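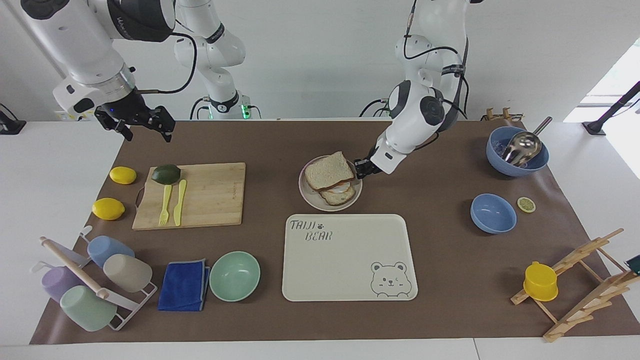

Remedios Urquijo put it to us, when we first shared our spending plan, that a lab always remembers to budget for the arms and then forgets the plates. We have come to agree with her, and a good part of this section grew out of that remark.

Figure 4. Two-arm sandwich task on the kitchen table setup, with one gripper at the plate.

4.2 Planning the purchase

Our first plan, drawn up in February, gave nearly everything to the two arms and their grippers, and left only 10 percent for whatever would sit on the table. That felt generous at the time! Bowls, cutting boards and plastic cups are cheap, after all, and we supposed we could pick them up as we went along. Once the Lurnedell and Boso sites wanted the same table (and quite reasonably wanted the same dishes on it), we had to think again. We now set aside $200 per table for kitchen items and a further $80 for replacements, and we buy both lots in one order, so that a bowl that breaks can be swapped for its twin. Spare gripper fingers come from Casado on a lead time of 60 days, and we would gently urge other groups to order them along with the arms.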